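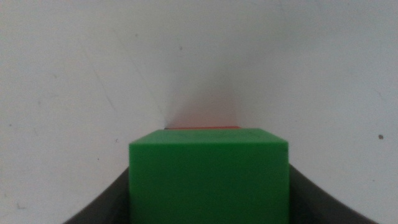 Painting old toy blocks for a grandchild - which paint holds up?

mapleporch
Posts: 41
10 Oct 2022

Hello all. I've been reading this board for a good long while and finally have a question of my own. My sister found our childhood blocks in her attic in September, a whole canvas sack of them, and since I'm the one with the new grandbaby they came home with me. They're plain hardwood under what is left of the paint, and I can tell you from memory that my brother chewed on most of them. I'd like to sand them back and give them fresh color, good strong greens and reds like they had when we were small.

My question is what to put on them. The man at the hardware store in Telurdale sold me a quart of water-based enamel and said it would be fine once it cured, but he also said that about the deck stain, and I'm still looking at that deck. The baby is five months old and everything goes straight into her mouth. What do you folks use?

ridgetop_ned
Posts: 1079

Welcome out of the shadows! Before you sand anything, please stop and test that old paint for lead. If those blocks were yours as a child, there's a fair chance it's in there, and sanding is the worst thing you could do with it because the dust goes everywhere. I wouldn't trust a swab from the store for this, either. I'd mail a chip of each color to a lab and wait for the answer.

If it comes back bad, put the sack on a high shelf as a keepsake and cut new ones. A length of maple and an afternoon with a miter saw will get you a lovely set.

Ibrahim Amadi
Posts: 3354

Ned is right about the lead and I'll second it as loudly as I can. On the paint itself, I've been making toys for the church sale in Fovham for a long time now and I've gone back and forth. These days I use milk paint, the powdered kind you mix yourself, with a couple of coats of shellac over it. Check the label on whatever you buy, as the pigments aren't all the same and some makers will tell you plainly whether theirs is meant for toys.

What I like about it is that it soaks in and wears softly at the corners. Enamel sits on top, and when a block gets thrown at a radiator (and it will be, bless them) it comes off in chips. A chip is exactly what you don't want with a five month old.

tam_and_the_lathe
Posts: 122

I'll disagree with Ibrahim a little, with all respect, because I've learned a great deal from his posts over the years. Shellac doesn't care for water, and a baby is mostly water as far as I can tell. My nephew's set went cloudy and a bit sticky within weeks. I switched to a water-based paint sold and labeled for children's toys, thin coats, and then I leave the pieces alone for a month before they go anywhere near a child. A month feels like forever when you have a birthday coming, but dry to the touch and cured are two different things.

Ibrahim Amadi
Posts: 3354

Fair enough, Tam, and I've seen that cloudiness too. I put it down to thick coats, mostly, but I'll grant you mine go to toddlers more often than to babies.

Ákos Szekeres
Posts: 41

May I put in a word for no paint at all? My grandfather in Gurnitz made ours out of beech and they never had a drop of color on them. We rubbed them with a little beeswax at Christmas and otherwise left them be. We built just as many castles as the children next door.

mapleporch
Posts: 41

You're all so kind, thank you. I feel a bit foolish about the sanding - I had the paper in my hand already! The sack is out in the garage, tied shut, and I've found a lab that takes paint chips by mail.

Ákos, that's a lovely thought, but I do have my heart set on color. My daughter remembers me talking about the green ones. I think I'll cut new blocks whatever the lab says, paint half the set Tam's way, and leave the rest bare with some beeswax. Does it matter how much I round the corners?

ridgetop_ned
Posts: 1079

I just break the edges until they feel nice against my cheek. If you round them too far they won't stack worth a darn. Keep them big, too, well past anything she could get all the way into her mouth.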